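14th February
3 min read

Glaze tests, second firing of the Badavard ash. Kiln up to the usual top temperature, held for six minutes because I lost my nerve at five. Opened it this morning with Veikko breathing over my shoulder.

Tiles 1 to 4 ran. Tile 5 ran, met tile 4 and formed a lasting attachment. The shelf has a puddle on it the colour of old bathwater, and Capucine says she would buy it. She can.

The Tamura recipe behaved better. Dropped the ash and made up the difference with china clay, sieved it twice. Nice dry surface, slight freckle, no crawling except where my thumb had been. Batch came to some 900 grams, enough for the mugs if Pascual stops testing it on things that aren't mugs.

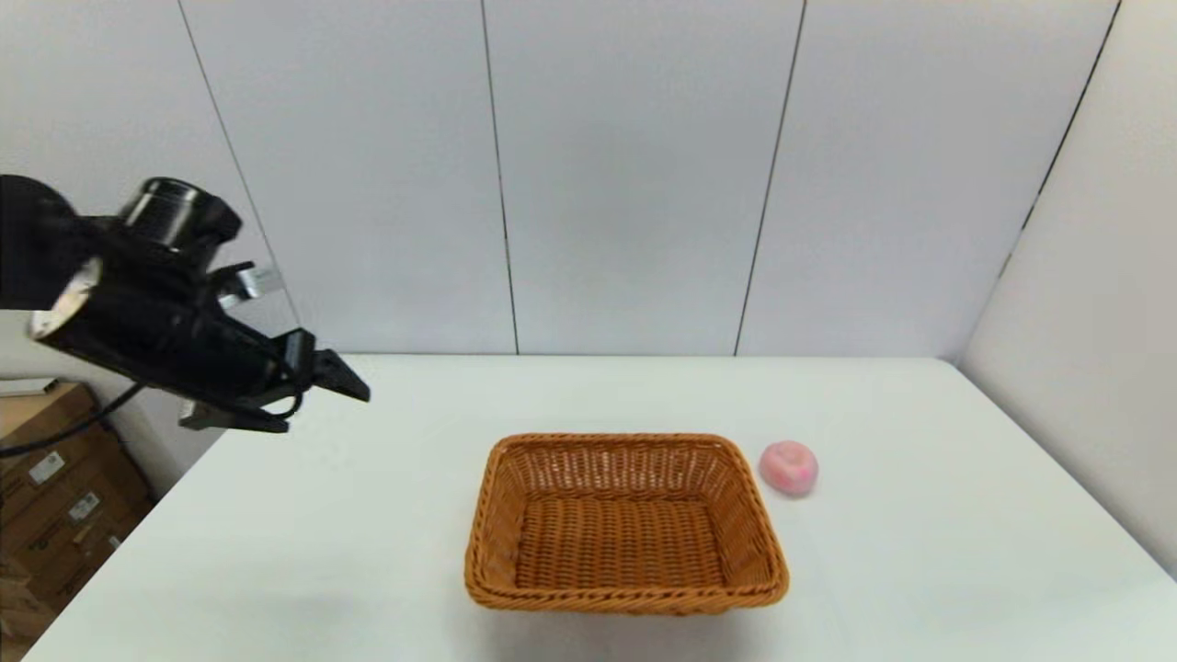 Page last changed: June, by E. Hopkin

Wicker is still the best thing I've found for carrying dry bisque about. Plastic tubs chip the feet.

Masaru thinks the running is down to unwashed ash, and he may well be right, having told me so before I mixed it. Will wash a bucket and leave it to settle. Whoever emptied the last one down the sink, the trap now contains a geological record.

Cone pack in the bottom slumped further than the one on top – so the kiln is hotter low down, again. Moved the shelf up one prop. Asked Brenel about a new element and got a brochure.

Next: tile 136, washed ash, same clay, no holding. Bat wash on everything.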